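Section 4: Making up the bed and siting the steps

Read section 3 first. If the base is still rocking, nothing in this section will help.

The Vonden low base comes with a leaflet that claims the bed can be dressed by one person in 2 minutes. Lauri Partanen and I both tried it and neither of us got close. Allow a good deal longer the first time, and ignore the leaflet's drawing, which has the sheet going on after the pillows.

4.1 Put the mattress on the base and push it square to the corners. The base should show evenly along the side.

4.2 Fit the grey sheet, starting at the far corner. The supplier says it is cut to stay tight. I have my doubts. If it hangs over the side, leave it; tucking it hard under the mattress only pulls the opposite corner loose.

4.3 Put the green checked covers on both pillows. Stack them with the thicker one on top. The label goes to the side, whatever the leaflet says about hiding it.

4.4 Set the lower step against the bed base at the foot corner. The taller step goes behind it and carries on to the right.

Note: The steps are unfinished pine. The Trornby catalogue calls this "ready for use". Run a hand along every edge before you believe that, and sand whatever catches.

4.5 Push the two steps together until there is no gap between them, then press down on each corner in turn. If one lifts, turn the block end for end and try again before you reach for packing. 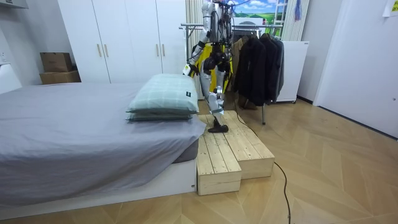
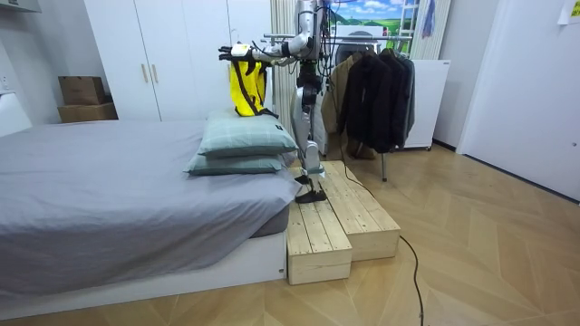

Will the steps slide on a smooth floor?
They can, particularly if the floor has been polished. Put a thin rubber mat under each block and check again after a week of use.

4.6 Open the wardrobe doors all the way with the bed in its final position. If a door meets the mattress, move the bed now, while the steps are easy to shift with it.

4.7 Go over the floor near the steps and deal with any lead that crosses it. The clips sold for this purpose are supposed to hold on any surface. Two of mine let go overnight, so I would spend the money on a proper cord cover.

CAUTION: The leaflet rates the steps at 247 kg. It doesn't say how that was tested or whether the load was moving. Treat the figure as a claim. Do not jump on the steps and do not stand on the outer edge of either block.

CAUTION: Don't use the steps to reach the top of the wardrobe. Use a ladder.

4.8 Check the screws under each step every January and again in winter. Maham Hashmi's set had worked loose well before the first check was due, so an extra look in between won't hurt.

Spare screws come in bags of 66. Part numbers are in section 7.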